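Home | Practice Notes | Gallery | Downloads | Contact

Hand-Held Gripper Work: Rules at the Bench

Compiled by Florian Tanner, Skalent. Revision of August 22, 2019.

This page goes with section 17 of the Sollness bench rules, which covers hand-held gripper tools used to record manipulation tasks. The rules apply to all benches at the Geddes site and to the two benches on loan to Candach. The notes are short and do not replace the written procedure. Where the two differ, the procedure governs.

Section 17 was rewritten in March after a review of 161 recordings. Of these, 20 were rejected at intake. Most rejections traced back to the start of the recording: objects already between the fingers, a tool started half closed, or a finger seated at the wrong angle. The revised rules therefore put more weight on the opening seconds than on the task itself.

Terms used on this page

"Finger" means the replaceable end piece, including its gripping face. "Mount" means the part that carries the finger. "Open position" means the fingers at the full travel set for the tool. "Clear gap" means no object between the gripping faces.

Before the session

Check both fingers for play by hand. A finger that moves against its mount is to be tightened or replaced before any recording is made. Screws are tightened with the driver kept at the bench and marked with a paint line. A broken paint line is treated as a loose screw.

Gripping faces are wiped with a dry cloth. Solvent is not permitted on printed parts. Small burrs outside the gripping face may be left in place, provided they do not touch the work surface or catch on an object. A burr on the gripping face is a reject condition.

Objects are set out after the start pose has been recorded, unless the task sheet says otherwise. Task sheets are kept for 70 days after the last recording made under them.

During the session

One operator per tool. A second person may hand over objects but does not reach between the fingers while the tool is recording. If the tool is put down for any reason, the recording is ended and a new one is started from the open position.

The fingers are not to be dragged over the table. Contact marks on a work surface are reported on the bench sheet, with the tool number.

Gallery
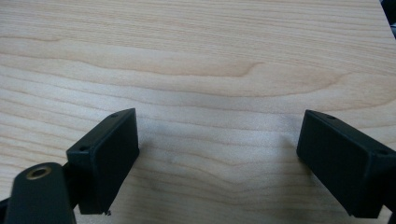 Is a clear gap required at the start of every recording?

The rule covers every recording except regrasp tasks, which begin with the object already held. For those, the task sheet carries the letter R and the intake check for a clear gap is skipped.

Start pose, rule 17.2. Fingers apart over the bare tabletop, nothing held, gripping faces turned toward each other. Hold still for two seconds before moving to the first object.

Finger fixing, rule 17.4. Two screw holes show along the top of each black finger. Screw holes are kept free of tape and adhesive so that the fixing can be inspected without taking the finger off.

Corrections to this page go to the Skalent practice desk, quoting the rule number. Changes to section 17 itself need a signed request from the site lead at Geddes.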